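The house rules, such as they are

Oct 13, 2026

In August I was handed the job of writing our bench rules for the Drostier arm, mostly on the grounds that I had complained loudest about not having any. The previous set ran to 215 pages, came from the Brimau office and covered, among other things, the correct footwear for a loading dock. We do not have a loading dock.

What we have is a table, an arm and a habit of recording things. By the end of last month there were 3,743 recorded attempts on the server, and I spent a very dull week finding out how many I could use. The first 1,000 were named by whoever was sitting there, in whatever mood they were in. "final_good_2" is still my favourite. It is neither.

So I have written new rules, and they fit on one side of paper. There are 8 of them. I'll spare you the ones about logins.

Nothing goes within reach while the arm is live

Hands, mugs, sleeves, opinions. The stop button goes on the side you write with. Standards documents can spend a whole chapter on this and they are right to, but people read a sentence.

Write down the failures

A dropped object is a result. Deleting it because it looks bad in the Vestex report is how you end up with an arm that works beautifully on paper.

Start with the fingers open and clear

Every attempt begins with both fingers open and not touching the object. If they are resting on it, you have started already and the log is wrong. The blue whiteboard eraser is my standard test for new operators, with its narrow waist and its fat ends, and the start should look like so:
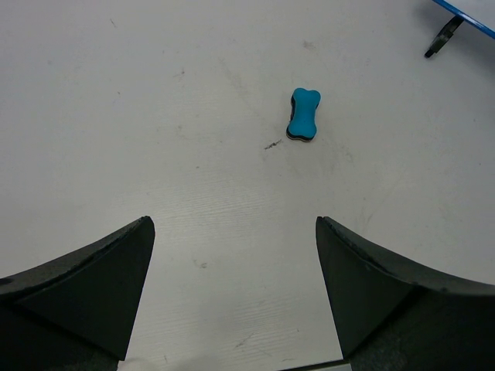
Leave the table as it is

I had a long argument with myself over this one. A scuffed white top offends me, and my first draft said to scrub it every morning. Then half the recordings would have had marks and half wouldn't, and I'd have been the one explaining it. Wipe up spills, log that you did, and put the cloth away.

The paper is taped up by the door now. Someone has already corrected my spelling of "gripper".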